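Grekau houseplant tradition

The Grekau tradition is the habit, still very much alive in the river town of Grekau, of keeping small leafy plants and succulents indoors and handing on cuttings to neighbours each April.

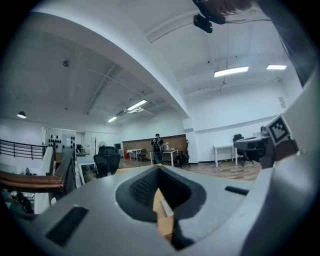
Photo: Meletti Archive, 3 April 2022

It seems to have grown out of the old plant market at Mokis, where about 400 growers once sold seedlings from barrows, and where a cutting wrapped in damp paper was thought a perfectly good present for a new household. Potted plants were usually set on a table near a window, and the smaller ones were turned a little every few days so that they grew straight.

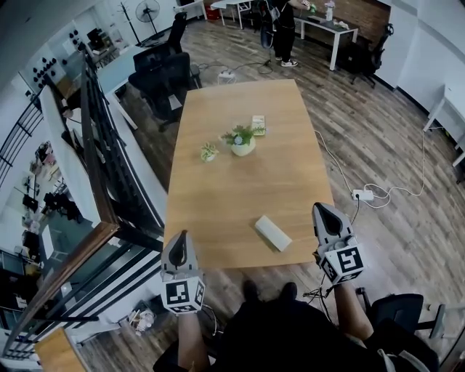
Watering was done sparingly, and many families still follow the Petchrat method, in which the soil is left to dry out fully between one good soaking and the next. The spring swap now fills 29 stalls, and cuttings left over at the end of the day go to the town's schools.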